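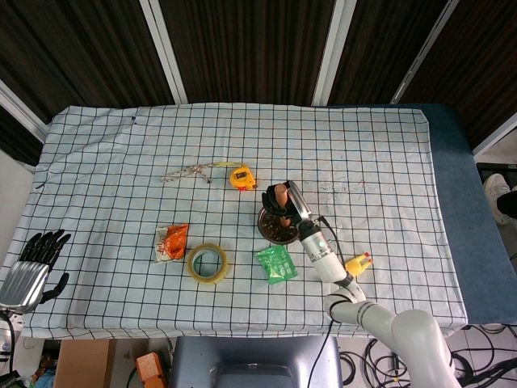 The right hand over the pot of soil, left hand parked at the edge of the table.

What to do when the hand won't let go

This page covers a stuck grip on the right hand, meaning the fingers stay closed after an open command. It applies to both arms on the Povik bench. If a person's hand or clothing is caught, press the red stop at once, call for help and skip to the last section.

The fault first showed up in February during the soil task. Tapio Aaltonen sent the open command and the software reported the hand as open, but the fingers stayed shut. The log showed error 698, a mismatch between the finger motor and the joint sensor. We have had it several times since, nearly always with the hand holding something upright and pushing down on it.

Before you start

Tell whoever is near the table that the arm is in a fault state. Stay outside the reach of both arms. The left one is still live even when it is only resting, and it will move if a queued job restarts.

Steps

1. Pause the job from the Taradix console. Do not press resume to see if the fault clears.

2. Clear the queue. Check that it reads zero for both arms.

3. Write down the error code and the grip force shown on the console. They are lost when the hand is reset.

4. Set the arm to hold position. The joints stay powered, so the arm will not drop when the hand lets go.
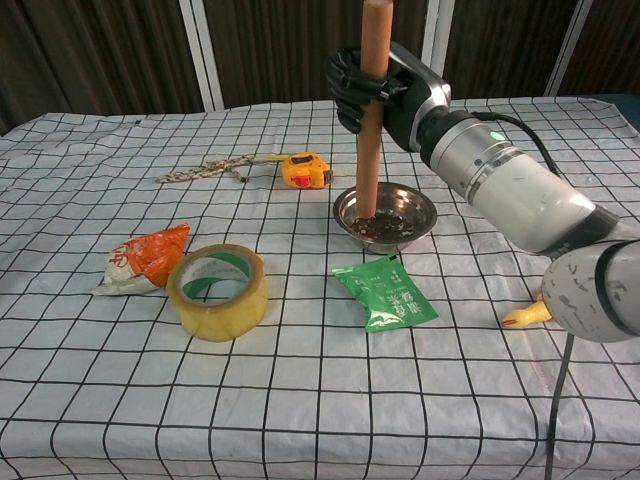
5. Lower the grip force in small steps until it reads 2 per cent. Wait a few seconds between steps. With a rod pushed into a bowl or pot, the load on the fingers often eases at this point and they open without further help.

6. If they stay closed, send the open command once. Sending it again and again heats the finger motors and makes the fault harder to clear.

7. Still closed? Cut power to the hand only, using the switch marked HAND on the supply box. Put on gloves, support the object and ease the fingers back one at a time, starting with the outermost. Never pull the object out through a closed grip. Venla Ahonen did this in the first week and we had to replace a finger tendon.

8. Follow the cable from the wrist down the arm and look for a tight bend or a pinched spot. A poor connection gives the same error code.

9. Restore power, run the open and close test with nothing in the hand, then release the hold.

If someone is caught

The red stop cuts the motors, but the fingers can keep their grip afterwards. Switch off the hand supply and ease the fingers back as in step 7. Report it to Heike Brinkmann the same day, on extension 1853, even if there is no injury.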